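Oficina partilhada Laleck conclui célula de recolha de peças com braço robótico

Projeto coordenado por Fouzia Memon entra em fase de ensaios abertos aos membros
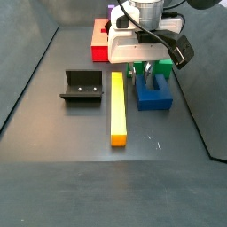
Ensaios decorrem desde março

A oficina partilhada Laleck informa que se encontra montada, na sala de eletrónica, a célula de recolha de peças desenvolvida pelo grupo de automação da casa. O projeto, designado Tritard, teve início como construção doméstica de Fouzia Memon, que cedeu a estrutura e o programa de controlo à oficina, onde o trabalho prosseguiu com a colaboração de outros membros.

A célula é composta por um braço robótico com pinça de dedos metálicos, instalado sobre uma caixa cinzenta de paredes inclinadas. Nos ensaios são utilizados blocos de várias cores, entre os quais um azul em forma de U, e um suporte angular preto com dois pequenos parafusos prateados. A variedade de formas permite avaliar a pega em peças compridas, em peças com recortes e em peças encostadas umas às outras, situação em que um dos dedos tem de entrar num espaço reduzido.

Segundo o relatório interno apresentado pelo grupo, foram realizadas até ao momento 419 tentativas de recolha, de um total previsto de 1000. Os resultados serão divulgados aos membros após a conclusão da série. O relatório assinala como principais dificuldades o encaminhamento dos cabos junto à pinça e os reflexos da iluminação nas superfícies mais claras dos blocos.

"A passagem de uma bancada em casa para um espaço comum obrigou-nos a documentar cada ligação e a rever todo o procedimento de paragem", declarou Fouzia Memon. A responsável acrescentou que o manual de montagem se encontra em revisão e ficará disponível na biblioteca da oficina.

O programa de controlo, denominado Zolerik, foi adaptado por Sobia Farooqui, a quem compete igualmente a formação dos utilizadores. A versão em uso limita a velocidade do braço durante a aproximação à caixa e regista cada tentativa para consulta posterior. A despesa com calhas, fixações e cablagem ascendeu a cerca de 200 euros, suportados pelo fundo de materiais da oficina.

Os membros interessados em acompanhar os ensaios devem inscrever-se na receção. A utilização autónoma da célula depende da frequência de 2 sessões de formação e da assinatura do regulamento de segurança. Durante o funcionamento do braço, o acesso à zona delimitada é reservado aos operadores inscritos.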